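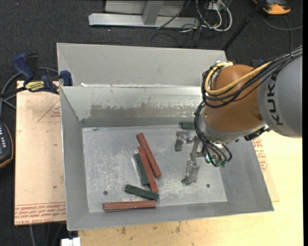

上次课拖堂了，很抱歉，有几位同学连饭都没赶上。这一讲的讲义我写得啰嗦一点，课上就少念一点，大家来之前至少把前半部分看完，后半部分课上一起吵。

# 农业政策专题：渠水怎么分，谁说了算

上一讲讲的是土地，讲到最后有同学问我：地都分清楚了，水怎么办？问得太好了，我本来就打算接着讲这个。土地不会跑，插根界桩，几十年以后还在那里。水可不一样，上午还在你家地头，下午就流到别人那里去了，到了晚上可能已经渗进地下，从另外一口井里冒出来。所以水的产权比地的产权难写得多，执行起来更难，吵起架来也更凶。

整讲我都会用同一个案例：Pondilness 灌区。阅读材料是 Heike Vogler 写的那份调查报告，已经放在课程文件夹里了。她在灌区里住过整整一个灌溉季，跟着放水员走渠，报告里有些段落写得像小说，我个人很喜欢第三章。附录的表格可以先跳过，等到做作业的时候再翻。

## 先把地图搞清楚

Pondilness 灌区的水来自一座不大的水库。干渠从水库出来，先经过上游的 Casby，再一路往下走，到渠尾的 Camenzind。中间有支渠，有斗渠，还有一大堆农民自己挖的小沟，地图上找不到，Vogler 是一条一条走出来的。

Casby 地势高，土好，离闸门近，种菜的多。Oletico 是一家做蔬菜加工的企业，厂子就在 Casby 边上，跟那里的农户签收购合同，对交货时间卡得很紧。Camenzind 在渠尾，地平，土偏沙，种的主要是粮食和饲草。渠尾一共 69 户，这个数字后面会反复出现，大家记一下。

请注意，我还没讲任何制度，光看这张地图，你大概就能猜到谁会抱怨了。上游先用，下游后用，这在灌溉文献里叫“渠首—渠尾问题”，名字起得很朴素，内容也很朴素：坐在桌子前头的人先夹菜。

有同学可能会说，那就立个规矩嘛，大家按份额来。规矩当然有！Pondilness 的章程写得很漂亮，每亩地对应多少份额，清清楚楚。麻烦在于章程管的是“应该”，闸门管的是“实际”，两者之间隔着一条很长的、会漏水的、晚上没有人看着的渠。Vogler 的记录是，旱年里渠尾农户最多只能拿到应得水量的 60%，而他们交的水费一分都没少。

## 水费按什么收

讲到水费，我们得停下来好好说一说，因为考试年年有人在这里丢分。

灌溉水费大体有几种收法。最常见的是按面积收：你有多少地，交多少钱，用多用少都一样。好处是简单，拿着土地登记簿就能收，不用装任何设备。坏处你们都想得到，既然多用一方水不用多花一分钱，那我为什么要少用呢？地里灌得汪汪的，心里踏实。

另外一种是按量收，装水表或者在斗口装量水堰，用多少交多少。经济学老师都喜欢这个，边际价格终于大于零了。可是你去田里看看就知道，按量收的前提是能量得准，量得准的前提是有设备，设备要有人修、有人读数，读数的人还得让两边都信得过。渠里有泥沙，有水草，有小孩往里扔的各种东西，量水堰过一阵子就不准了。小农户的田块又碎，要是每块田都装一个表，装表的钱说不定比省下来的水还贵。

所以很多地方走的是中间路线：在支渠口或者斗渠口量总水量，按总量向这一片农户收钱，里面怎么分摊，由农户自己商量。Pondilness 现在用的就是这种办法。它有个好处，就是把监督的事交给了互相认识的人，谁家半夜偷开口子，隔壁是听得见的。不过它也有个毛病，我在课上会让大家猜，先给个提示：想一想同一条斗渠上的人，他们的地有大有小。

顺便说一句，还有按作物收的，种水稻交得多，种旱粮交得少。这个办法在教科书上经常被一笔带过，我倒觉得挺聪明，作物种在地里，谁都看得见，核实的成本低得很。它的缺点是，同样种水稻的人之间还是没有节水的动力。

> 容易混的地方：水费和水权是两码事。交了水费，只说明你付了输水服务的钱。你有没有权利要到那份水，要看份额登记。Camenzind 的农户吵的主要是后一件事，可是报纸上写出来常常变成“农民嫌水费太贵”，意思就全拧了。

## 旱年怎么办：两种砍法

丰水年没什么好讲的，大家客客气气。制度好不好，要看旱年。水不够了，总得有人少用，怎么砍？

第一种叫按比例砍。水库里的水少了三成，所有人的份额都打同样的折扣。听着很公平，很多人一听就举手赞成。

第二种叫按优先次序砍。先保证排在前面的人用足，轮到后面的人，有多少算多少，没有就没有。排序的依据可以是取水的先后（谁家祖上先来开渠的），也可以是用途，比如人畜饮水排第一，果树排在一年生作物前面。

我每年都会让同学投票，选按比例的总是占多数。投完以后我就问一句：果树呢？麦子旱一季，损失的是一季的收成，果树旱死了，损失的是好多年。反过来，如果给果树优先权，那么大家就会抢着种果树，优先权本身就变成了一种补贴，水越紧张的地方反而种上了越不能断水的东西。这个道理在好多干旱地区都应验过，我们后面讲种植结构的时候再展开。

Pondilness 的章程写的是按比例砍。实际执行呢，Vogler 发现是混着来的。放水员先给 Casby 的菜地放水，因为蔬菜有合同，误了交货期要赔钱，大家觉得“情有可原”。这条做法没有写在任何文件里，也没有开过会，就是年复一年这样做下来了。等到 Camenzind 的农户想提意见的时候，连反对哪一条都说不清楚，章程里根本没有这一条嘛。

我希望大家在这个地方多想一会儿。政策研究里面，我们太喜欢读文件了（我自己也是，文件多好找啊），可是好多分配是在习惯里完成的。读报告的时候，请你拿支笔，把“写下来的规则”和“照着做的规则”分两栏记，作业里会用得上。

## 谁有投票权

现在讲到最热闹的部分了。Pondilness 有一个用水户协会，章程修改、水费标准、放水计划都要由会员大会通过。那么问题来了，一户一票，还是按面积计票？

主张一户一票的人说，协会是大家的，渠是大家一起清淤的，凭什么地多的人嗓门就大。主张按面积计票的人说，我交的水费是你的好几倍，修渠的钱大头是我出的，你一票我也一票，这叫公平吗？两边都有道理，我讲了这么多年，还是没法在课堂上宣布谁对。

Pondilness 原来是一户一票，后来改成了按面积计票。改的那次会开得很有意思。修改草案按规定要公示 30 天，公示也确实公示了，贴在 Casby 的协会办公室门口。Camenzind 的农户平时不去那里，路远，又正赶上农忙，等到听说的时候，会都快开了。程序走全了没有？走全了。Vogler 采访了一位渠尾的老农，他讲了一句话，大意是“告示贴在那儿，跟贴在水库底下也差不多”。

改完以后，局面就变了。渠尾的户数多，可是每户的地小，加在一起也抵不过上游。有份额的人和有票的人本来大致是同一批人，现在票往渠首那一头挪了过去。接下来放水计划的轮次也跟着改了，渠首的灌溉周期变短，渠尾变长，一环扣着一环。

后来的转折发生在二月。渠尾有人牵头，挨家挨户跑了一圈，69 户里有 60 户签了联名信，要求把放水计划的表决单独拿出来，不再按面积计票。信里没有要求恢复一户一票，这一点特别值得注意。他们要的是分开表决：涉及花钱的事情可以按面积来，涉及水量和轮次的事情，上下游各自表决，两边都过半才算通过。

为什么这样设计？你站在 Casby 的大户的立场上想一想就明白了。要是直接要求恢复一户一票，大户在投资修渠上就没有保障了，肯定拼命反对。把钱和水拆开，大户保住了最在意的那一块，反对的劲头就小了一大截。政治学里管这个叫议题拆分，写联名信的人多半没有听说过这个词，用得倒是比我们很多硕士论文里都好！

（课上会分组演一遍这个会，角色卡到时候发。去年演 Oletico 代表的那位同学演得太投入了，把隔壁教室的老师都招来了，今年请大家音量适中。）

## 企业坐在哪张椅子上

说到 Oletico，有同学在课前问卷里写：“企业又没有地，跟分水有什么关系？”

关系大着呢。Oletico 在灌区里没有份额，也没有投票权，协会开会时它只是列席。但是它的收购合同规定了品种、交货时间和规格，合同一签，农户什么时候必须浇水，其实就被定下来了。你可以把合同看成一份藏在商业文件里的用水计划。签约农户去开会，开口说的是自己的地，背后还站着一张交货时间表。

我不想把企业讲成坏人，这样太省事了。收购合同给 Casby 的农户带来了稳定的收入，不少年轻人就是因为有了合同才留下来种菜的。报告里有一段写合同农户的家庭账本，很细，大家可以看看。我想让大家看到的是，一个在制度上没有位置的主体，通过合同照样能影响分配，而且因为它没有位置，也就没有人能在会上要求它做点什么，比如把交货期往后宽限几天。

有一种改法是让主要收购方进协会，给它一个有限的席位，同时让它承担一部分维修费用。另外一种改法是在合同范本里加一条旱年条款：协会一旦宣布进入旱年，交货期自动顺延。我个人偏向后面这种，改动小，容易谈。不过你们完全可以不同意，期末论文里每年都有人把我驳得很惨，分数照样给得很高。

## 修渠就能解决吗

每次讲到这里，工科背景的同学就坐不住了：老师，把渠衬砌一下不就完了？土渠漏水漏得那么厉害，改成衬砌渠，水不就多出来了？

先说结论，修渠多半是好事，该修还得修。但是“省下来的水”这个说法要小心。土渠漏掉的水，一部分是真的没了，蒸发掉了，或者渗到用不上的地方去了；另一部分渗进了浅层地下水，下游的人打井又抽上来用了。你把渠衬砌好，渠里的水是多了，井里的水可能就少了。站在渠首看是节约，站在灌区的尺度上看，有时候只是把水从一些人的井里搬到了另外一些人的渠里。

Camenzind 就有不少浅井。渠水到不了的时候，渠尾农户靠这些井撑着，电费自己出。干渠上段衬砌以后，有些井的出水变差了。到底是衬砌造成的，还是那几年本来就旱，Vogler 写得很谨慎，她说现有的观测不足以把两者分开。请大家写作业的时候也保持这种谨慎，千万不要写“修渠导致井干”，我看到是会扣分的。

还有一层，省下来的水归谁？如果政策没写清楚，最自然的结果是谁离闸门近谁就拿去用，扩种几块地，几年以后总用水量一点也没有降下来。这在文献里也有个名字，叫反弹效应，跟能源课上讲的是同一回事，选过那门课的同学可以偷个懒。

所以讨论修渠项目的时候，我建议按这个顺序问：

1. 现在漏掉的水去了哪里，有没有人在用？
2. 修好以后多出来的水，登记在谁的份额下面？
3. 维修的钱以后由谁出，是跟着面积走，还是跟着水量走？

第三个问题最容易被忘掉。建渠的时候有拨款，有剪彩，领导也愿意来。等到板缝裂了、草长出来了，就没人剪彩了。

## 放水员：一个被低估的岗位

课程大纲里本来没有这一节，是我硬塞进来的，因为 Vogler 的第三章实在太好看了。

放水员手里有闸门钥匙，有一本轮灌表，工资不高，挨骂很多。上游嫌他关得早，下游嫌他开得晚。轮灌表上写的是几点开几点关，可是水从渠首走到渠尾要花时间，中间碰到水草堵了，时间就更说不准。表上的时间从哪一刻算起？从开闸算，还是从水到地头算？章程里没写。上游当然希望从开闸算，因为水一开就到他家了；下游的人呢，等水在渠里慢慢走过来，轮到自己的时段已经过去一截了。

你看，一个计时起点的问题，不涉及任何人的份额，文件上一个数字都不用改，就能让渠尾少掉一大块水。我第一次读到这里的时候拍了桌子，把咖啡都拍洒了。

后来 Pondilness 试过一个土办法：轮次倒过来，隔一轮从渠尾先浇，再往上走。这样输水损失就由上下游轮着承担。农户管它叫“倒着吃”。效果怎么样，报告里有访谈，两边的说法不太一样，渠尾的人觉得好多了，渠首的人觉得折腾，渠道反复充水也确实费水。大家读的时候可以想想，如果你来当协会会长，你会不会坚持下去。

放水员这个岗位还有一个问题，就是他由谁来聘、由谁来发工资。由协会统一聘，他听协会的；由上级水管单位聘，他对农户的抱怨就没那么敏感；由各条支渠自己聘，他会偏向自己那条渠。我见过的灌区里，三种都有，哪种都有人骂。有人提议装自动闸门，把人去掉。自动闸门我不反对，但是程序也是人设的，计时起点那一行还是得有人来写，吵架的地点从渠边换到了机房而已。

## 回到大一点的问题

学农业政策的人，有时候会觉得灌溉是个小题目，琐碎，都是些渠啊闸啊的事。补贴、关税、粮食储备，听起来才像大政策。可是你去跟农民聊，聊不了几句就会回到水上。补贴一年发一次，水是隔几天就要操心一次的事。

而且水这件事把选举政治也牵进来了。Pondilness 的地方议员选区，刚好把 Casby 和 Camenzind 划在一起，候选人两边都要讨好。到 Casby 就讲支持蔬菜产业，到 Camenzind 就讲保障渠尾用水，两份传单印得一模一样，只换了中间一段。Vogler 把两份传单并排附在了报告后面，什么评论都没加，我觉得高明。

最后当选的那位推动了一个干渠改造项目，钱花在了上段。这里可以做很多解释：上段渠况确实最差；上段施工条件好，工期短，赶得上任期；上段的选民投票率高。这些解释互相并不排斥，你很难靠一个案例把它们分开。要分开，得找好多个灌区来比，控制渠况，再看资金的流向。有兴趣拿这个做毕业论文的同学来找我，我这里有一份数据清单，乱是乱了点，能用。

## 作业

任选一题，交到课程文件夹，写中文或者英文都行。

**甲题。** 以 Camenzind 渠尾农户的身份，给用水户协会写一份章程修改建议。要写出具体条文，不要只写原则。请附一段说明，预估 Casby 的大户会怎么反对，以及你准备怎么跟他们谈。

**乙题。** 为 Oletico 的收购合同起草一条旱年条款。谁来宣布旱年、依据什么宣布、交货期怎么调整、损失怎么分担，都要写到。去年有同学写“由双方友好协商解决”，我在旁边画了一张哭脸，今年别让我再画了。

**丙题。** 找一个你家乡或者你熟悉的灌区（没有灌区的，城市供水、小区分摊水费也可以），按“写下来的规则”和“照着做的规则”列两栏，再挑一处差别最大的，讲讲它是怎么形成的。访谈对象请隐去姓名，哪怕是你舅舅。

评分主要看两点：条文或者证据够不够具体，有没有认真对待反对意见。文笔好我会很开心，但不加分。

## 零碎事项

- Vogler 报告的扫描版有几页歪了，第三章不受影响，能看。图书馆有纸本，只能馆内读。
- 课前问卷还没填的同学麻烦补一下，我真的会看，这一讲有一大半是照着你们的问题写的。
- 分组演会的时候，演放水员的同学可以提前来找我，我给你讲讲轮灌表怎么念，那张表第一眼看上去确实像火车时刻表。
- 有人问“倒着吃”能不能当论文题目。可以，副标题写正经一点就行。
- 下一讲讲地下水和电价，会用到这一讲里井的那一段，讲义请别扔。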